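# Skununley Method

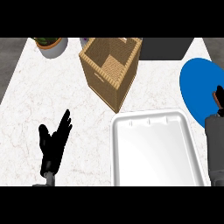
## Overview

The **Skununley Method** is a classroom program on lunchroom and hallway manners for grades two through five. It was written by Lahcen Gaber, a former school librarian, and has been published since its second edition by Kwon, a small educational press better known for its spelling workbooks. The program is named after Skununley Elementary, where it was first tried and where, according to the teachers' guide, it was "received." The guide does not say how.

The method holds that most school-day unpleasantness among young children comes from waiting: waiting in line, waiting for a turn, waiting for an adult to finish a sentence. Gaber proposed that waiting could be taught like long division, with drills, worked problems and a certain amount of crying. A full course runs for 40 lessons of fifteen minutes each and ends with a ceremony at which each child receives a certificate and is asked to wait for it.

## Background

Gaber spent most of his working life behind a circulation desk, a position from which he claimed to have seen every form of line-cutting known to the species. His early notes, later printed as an appendix to the second edition, sort these into types. They include the Drift, in which a child moves forward by pretending to read the posters, and the Ambassador, in which a child goes to the front to deliver a message and never comes back.

The first version of the program was a stapled packet called *Your Turn Is Coming*. It was used by two third-grade classes at Skununley and contained a page printed upside down, which teachers took to be an exercise. Several reported good results with it. Gaber kept the page that way in every later edition and wrote a discussion guide to go with it.

## Structure

The course is divided into 4 units, taught in order. Schools may not skip ahead, a rule the guide repeats so often that some readers have suspected it of being a joke.

| Unit | Title | Main topic |
|---|---|---|
| 1 | The Line | Standing behind another person |
| 2 | The Turn | Speaking, listening, pencil sharpeners |
| 3 | The Table | Lunch, trading food, saving seats |
| 4 | The Other Person | Apologies and how to receive one |

### The Line

Unit 1 is the best known and the most often taught alone. Students practice lining up by a changing set of rules (by birthday, by shoe color, in silence) and talk afterward about how it felt to be last. The role of "last" rotates. A child who has been last is called the Anchor for the rest of the day and gets to turn off the lights, a privilege that has led to competition for the back of the line and, in one school, to cutting in reverse. The second edition added a lesson on this.

### The Turn

Unit 2 introduces the "soft count," a silent count to five before answering someone. It is meant to cut down on interruptions. Teachers are asked to use it too, and the guide warns that the first week will be very quiet.

### The Table

Unit 3 covers the lunchroom. Its longest lesson is given over to saved seats, on which Gaber held firm views: a seat may be saved for a person who is in the room, and for no one else. Food trading is permitted under a one-trade rule, with no refunds. The lesson on refunds is the longest after the one on seats.

### The Other Person

Unit 4 is the shortest and is usually considered the strongest part of the course. Students rewrite bad apologies, such as "I'm sorry you were standing there," and practice what to say when someone apologizes to them. "It's okay" is accepted only when it is okay. The guide offers several alternatives, among them "Thank you for telling me" and "I need a minute."

## Materials

The standard kit includes the teachers' guide, a set of picture cards, a laminated line marker and a hand puppet named Ririrano. The puppet is a heron, though the first batch was sewn with a short beak and most children believe it to be a duck. Ririrano does not talk. It waits, at length, while the class decides what it ought to do next. Teachers who gave the puppet a voice were asked by the publisher to stop, and the third edition of the guide contains a paragraph on the subject that is sterner than anything it says about hitting.

A separate workbook for families was issued in April of the program's second year. It asks parents to model waiting at home and includes a chart for the refrigerator. The chart has a column for adults, which surviving copies suggest was seldom filled in.

## Adoption

The method spread mostly by word of mouth, along with a mailing from Kwon that reached a number of schools twice. The Wostunico school district was the first to adopt it in every elementary building, and 1,869 students there completed the course in its first year. The district also paid for a training day, which began late.

Wostunico later shortened the daily lesson to ten minutes. Gaber objected in a letter to the superintendent, arguing that a program on patience could hardly be sped up. He received a reply the following school year.

## Reception

Teachers have generally praised the course for needing little preparation and for treating small offenses as worth talking about. Lunchroom staff have been its warmest supporters. The pencil sharpener lesson in particular is borrowed by schools that use nothing else from the program.

Critics have raised two main complaints. The first is that the method deals with rudeness and has little to say about bullying that is planned or repeated. Gaber agreed with this, and later printings carry a note telling schools to use it alongside a proper bullying policy, with a named adult for children to report to. The second complaint is that the songs are bad. No later printing addresses this.

Some teachers have also pointed out that the soft count works poorly with children who already struggle to be heard, who may count to five and find the conversation gone. The third edition lets the teacher hold a turn open for a student with a raised palm.

## Later editions

A third edition was released on Nov 8, 2020, with a version of Unit 2 for classes meeting by video. Line-cutting was found to be less of a problem in that setting. The unit deals mainly with the mute button, on which the guide takes no side, and drops the song.

A middle school version has been listed as "coming soon" in the Kwon catalog for several years.

## See also

- Classroom management
- Character education
- Queue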